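Trovever workroom, Culska site
Progress report no. 2, February
To: Pfeiffer small grants desk
From: Ferhat Tokgöz

Short one this time, sorry, writing between deliveries.

Where we are
Main table is in and in use. Came in two sections, joined across the width. Seam is flush now after Rostislav Doležal re-leveled the feet, before that a pen would catch on it. Floor on that side slopes more than we thought when we did the budget. Shims bought, receipt in the folder.

We agreed to use the seam as the dividing line. Far section is for parking things upright, near section is for whatever is being worked on. Took a week or so of nagging but people stick to it now. Nothing gets stacked on the far side, one row only, otherwise the back row never gets touched.

Cables
Slow. The intake from Itbridge was bigger than the form said, 400 leads in mixed bags, some knotted together. 100 done so far (untangled, checked at both ends, tagged, put in the drawers by connector type). Rest is under the bench in the hall. Power leads went first becuase they take up the most room. Data leads are next, then the odds and ends.

Tags: paper ones fell off, switched to the wrap-around kind. Cost a bit more, see spend.

Lighting
Second lamp still not here. Supplier says end of the month. Afternoons are OK, after 4 pm it gets hard to read the print on small plugs so we stop sorting and do drawers instead.

Spend
Table and shims, paid. Tags, paid, slightly over. Lamp, ordered not paid. Drawers came in under so the total is fine. Full sheet attached, Rostislav has checked it against the bank.

Problems
Loose leads keep drifting back onto the work side of the table. Want to put hooks along the wall on the right, would need your OK to move 2 hooks' rails worth of money out of the lamp line. Small amount. Can you confirm by email?

Also the edge strip on the front of the table is not fitted. Low priority.

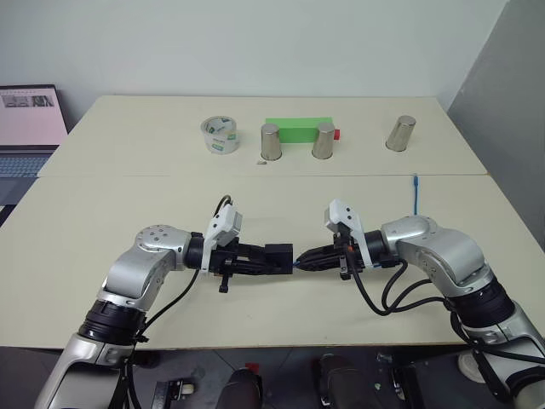
Main table. Upright row on the far side of the seam, work going on in the near section, blue cable over on the right.

Next
- finish data leads, start on odds and ends
- lamp up
- hooks, if you say yes
- label the drawers properly, masking tape at the moment
- decide what to do with leads that fail the check, bag is filling up and the recycling place wants them sorted by wieght

Next report same format unless you want it different. Phone is better than email for me in the mornings.

Ferhat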